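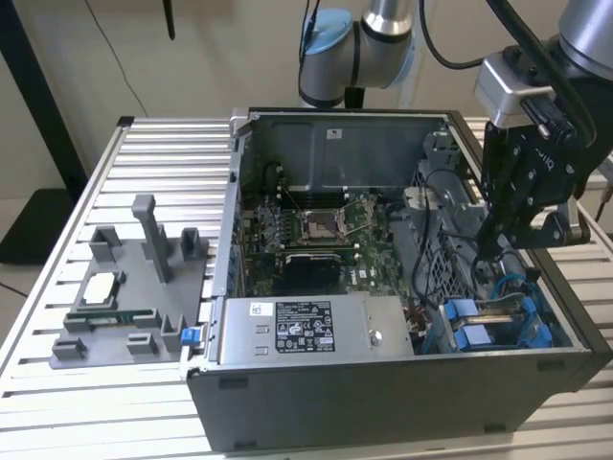

About Workbridge
September
By Genalyn Espiritu

Workbridge repairs and refurbishes desktop computers for schools, community groups and small offices. Dorota Wieczorek and Lev Maksymiv started it in a rented unit behind a tyre shop, and we have since moved to a larger workshop with proper benches and a parts store.

Most of what comes in is ex-office stock, with a lot of Dell towers among it. Each one is opened on its side and checked over: processor socket, memory slots, power supply, drive cages, cabling. Worn parts are replaced from our own shelves where we can manage it. Last financial year we sent out 291 machines, 61 of them to a single high school.

Ismael Fagundes looks after the benches and Myroslav Antoniuk handles parts and testing. I do the bookings and the paperwork.

We take donations of desktop towers in any condition, including ones with the processor or memory missing. Please keep the drive brackets and screws with the case if you have them. Drives are wiped or destroyed and you get a certificate. Pick-up is free for lots of 100 or more. Smaller lots can be dropped at the roller door until 4 pm.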